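The Night Drutell Got Its Hall

By seven in the evening the line outside the old cannery ran all the way to the Thiele bridge, and Aivar Grigaitė had never seen anything so wonderful in his life.

"They're voting on it tonight!" he told the woman in front of him. "A new broadcasting hall, right here in Drutell!"

"I know," she said. "I'm in the line."

He had read the whole plan twice on the bus – 369 pages, with fold-out drawings! There would be two radio studios, a stage for the town orchestra and a roof garden facing the river. Half the money would come from selling the lot on Flandasska Street, where the transmitter used to stand, and the other half from a loan the town would be paying back for 26 years. Aivar would be eighty-one by then. He planned to be at the party.
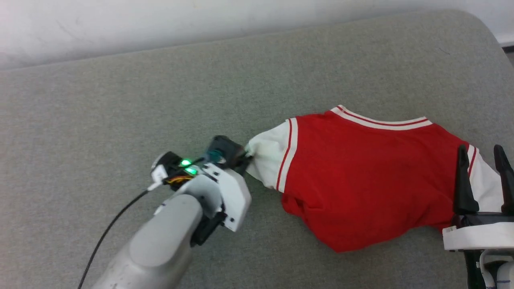

Red and white, ready for a big night.

Inside, the clerk read out the rules, then read them again for the people on the stairs. A man from Pristine, the building firm, held up a cardboard model and the little roof came off in his hand. Everybody clapped anyway, Aivar loudest of all.

Then came the count. It took ages, and he loved every minute of it – the shuffling paper, the radiator banging, the kids asleep on piles of coats.

"Against, 585," said the clerk. She turned the page over. "In favor, 934."

The noise went up into the rafters. Aivar hugged the woman from the line, who hugged him back, and then he ran out to the bridge to look at the dark river and call his sister.

"We got it!" he shouted. "Start practicing your trumpet!"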